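Ticket 707: Scheduled emails going out twice
Opened by: Hoi-yan Yau
Product: Praren newsletter add-on
Status: Open, waiting on support

Hi again! Picking this up from my first message in September, which I think got closed by accident. I send our neighborhood cleaning and home care newsletter through Praren, and 132 of my 182 subscribers got the last issue two times. Same subject line, same everything, a few minutes apart.
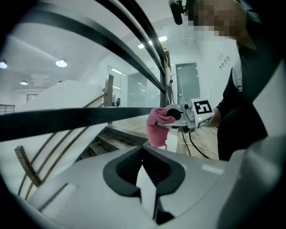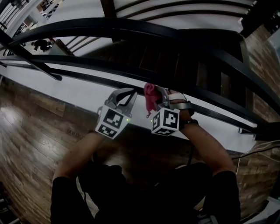
Pink cloth in both, black stair rail in the second.

So, what I've tried. I turned off the "resend to unopened" switch, saved, logged out, logged back in, and it was on again. I did that in two browsers (my usual one and the one I only keep for the bank) and it flipped back both times. Then I deleted the schedule completely and made a new one for 6 a.m., with a test list of just me and my sister. We each got two copies, ugh.

Fiachra Brennan on your side asked if I still had the old Romavik import connected. I did! I'd forgotten all about it. I took it off, cleared the queue and ran the test again. One copy for me, still two for my sister. Her address was on the Romavik list and mine wasn't, so I'm guessing there's a leftover copy of that list hiding somewhere I can't see.

I looked under Lists, Archived and Trash and didn't find it. The export file does have a column called "source_b" that's filled in for her and blank for me, if that's any use to you.

Two questions. Can you wipe that old list from your end without touching the unsubscribes? And is it safe to send the next issue by hand while I wait, or will that double up too? I've got it paused for now.

Thanks so much, and please don't close this one yet!
Hoi-yan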